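### Session 5: what counts as one example

I keep saying "episode" as though we all agree on it, so let's pin it down. One episode is one go at one task, from start pose to release, with the wrist view and the joint readings saved together. For the Dinduris paper set we have 3,722 of them, and 3,644 passed my checks (I was fussy, sorry!).

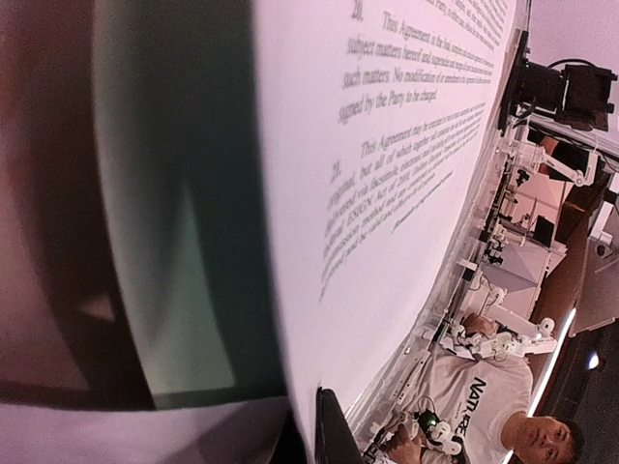 *Wrist view from the paper set: printed page between the fingers, other arms at the table behind.*

Paper is a pain, and I love it. It bends, it tips, and it can fill most of the view, so please vary the sheet and the starting angle between goes. Don't bin the clumsy tries either – tag them "messy" and carry on.

For next time, label 31 episodes from the Urnska folder and bring your doubtful ones.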